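Dosstead Handheld Gripper Set -- Data Card

Maintained by the Robotics Club, Dosstead Technical School
Version 2, released in December

Summary

This set contains short recordings made by club members with a hand-held two-finger gripper. It was prepared for the student project entered in the Porivdale regional competition, manipulation category, and is now released to partner schools for teaching and for non-commercial student work. Version 1 was circulated to one school only and should be replaced by the present version wherever it is still in use.

Contents

The set consists of 90 episodes divided among 5 tasks. Each episode is stored in its own folder, together with a plain text file giving the task name, the operator code and any remarks made at the time of recording. The tasks are:

open_close -- opening and closing the gripper over a clear area of table
approach -- moving toward an object and stopping short of it
pick_place -- lifting an object and setting it down inside a marked area
push -- moving an object along the table with closed fingers
handover -- passing an object to a second operator

Episodes in open_close and approach were recorded first and are the most uniform. The handover episodes vary considerably in length and are not recommended for a first exercise.

Hardware

The gripper has two dark green fingers, each with a flat pad carried on a rounded arm. Brass threaded inserts are set into the tops of the arms. Members who build their own copy should seat the inserts before mounting the pads; the drawings are in the folder named hardware. Pads are treated as consumable parts. Small chips along a pad edge are acceptable for recording, but a pad that no longer closes flat against its partner must be exchanged.

Recording procedure

Sessions were held in the afternoon, after 2 p.m., at the pale gray table in the club room. Operators began every episode with the jaws fully open and held that position until the second member called the start. The same member kept the log and did not operate the gripper during that session.

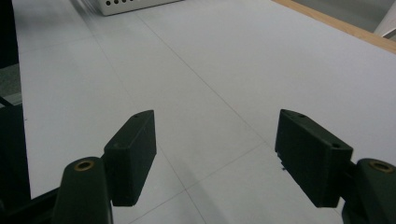

Sabina Sivakumar wrote after testing the first version at Peslow that the opening hold was too short in many episodes, and that her students had trouble finding the point where the movement began. She asked for a longer hold and for the start call to be entered in the log. Both changes were adopted for Version 2, and the affected episodes were recorded again. Her further request, for left-handed operators to be marked separately, is met by the suffix L in the operator code.

Operators

A total of 7 members recorded episodes. Names are not linked to operator codes in the released files. All operators, and a parent or guardian where required, signed the club's consent form. Any operator may ask to have his or her episodes withdrawn; the version number will then be raised and the removal listed in the change log.

Known limitations

All recordings were made in one room and on one table, so the set gives little variety in background or surface. The pale tabletop offers poor contrast with white objects. The fine lines between its panels have been mistaken for object edges by simple edge detectors, and students using such methods should expect false results -- particularly in the push task. Two episodes in pick_place have incomplete remarks and are marked "partial" in the index.

No force measurements are included. The set should not be used to judge how firmly an object was held.

Suggested split

Partner schools are asked to keep the split given in split.txt, so that results can be compared. Episodes by one operator are never placed on both sides of the split.

Responsibilities

Data collection and logs: Ksawery Urbańczyk
Gripper design and drawings: Remigiusz Cieślak
Consent forms and release: Urszula Czarnecka

Corrections should be sent in writing to the club office, with the episode folder name and the version number. Reports without a folder name cannot be processed.

Change log

Version 2 -- opening hold lengthened; start call added to logs; operator suffix L introduced; split.txt added
Version 1 -- first circulation, Peslow only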